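Budget notes: second two-arm cell

The equipment request for the second two-arm cell at Butivdale closes on 29 Aug 2025. Groups that want bench time on it should read the items below before sending in their numbers. The task set stays with school supplies and bags, and the parts list follows from that.
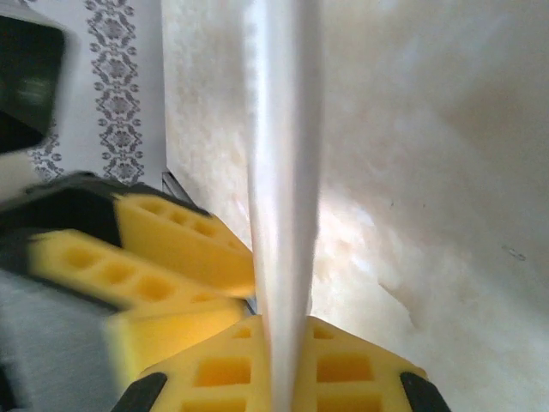 By Lucía Bermúdez
Equipment Planning

Finger pads are the first line. The yellow lattice pads are soft enough to close on thin folded material, and we treat them as consumables. The request carries 32 pads for the first year. Procházka quotes them singly or in packs, and the pack price only applies if all groups order together. Please do not place separate orders.

Wrist cameras are budgeted at one per gripper, plus one spare per cell. The spare was cut from the June draft and has been put back. Short exposure matters more to us than resolution, as printed labels smear when the wrist moves.
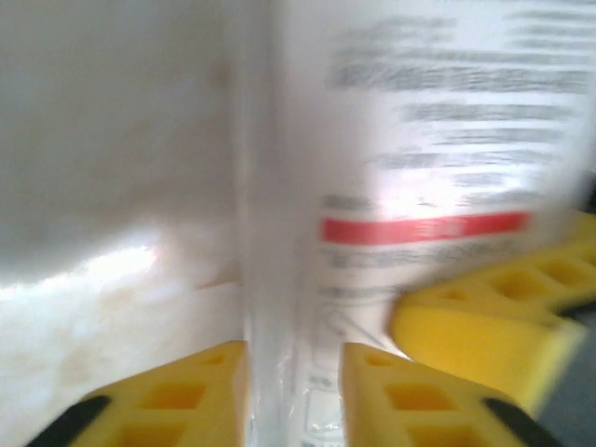
Lighting is therefore a separate line this time. Denby offers a diffuse panel that fits the existing posts. Glossy packaging throws glare under the bare lamps, and a panel costs less than a camera upgrade. Two panels per cell are in the request.

Both arms go on a single aluminum rail at the front, each on its own base plate. Keep this layout. It lets us move a base along the grooves without drilling, and the slotted duct below takes the wiring.
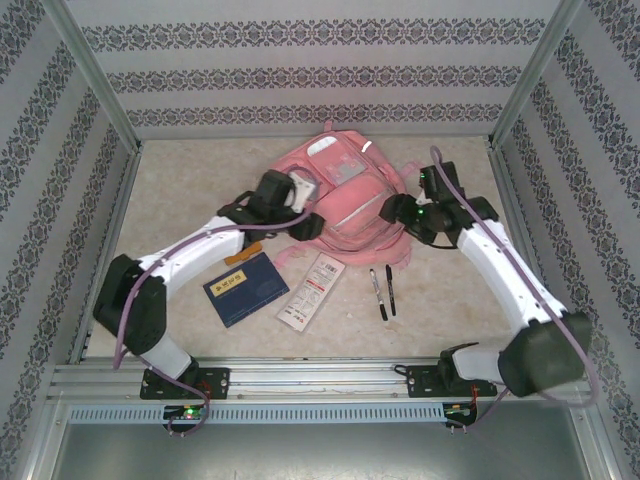
Cable length was underestimated in the first draft. Allow enough to follow each arm past the elbow with slack for a full reach, then add a spare set. Zoklow has a lead time of 5 weeks on made-up cables and 3 on bulk stock with loose connectors. We have priced the made-up version.

Test items come out of the general supplies line, capped at 1000 dollars per cell. A backpack, pens, booklets and small packaged goods cover the present tasks. Wear on zippers and straps should be planned for.

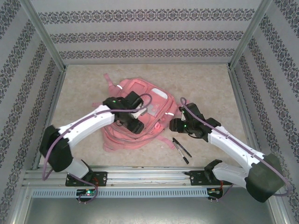 What to send in

One sheet per group, with expected hours per month, pad use and any items above the supplies cap. Service contracts are handled centrally and should be left off. Late sheets go into the next round.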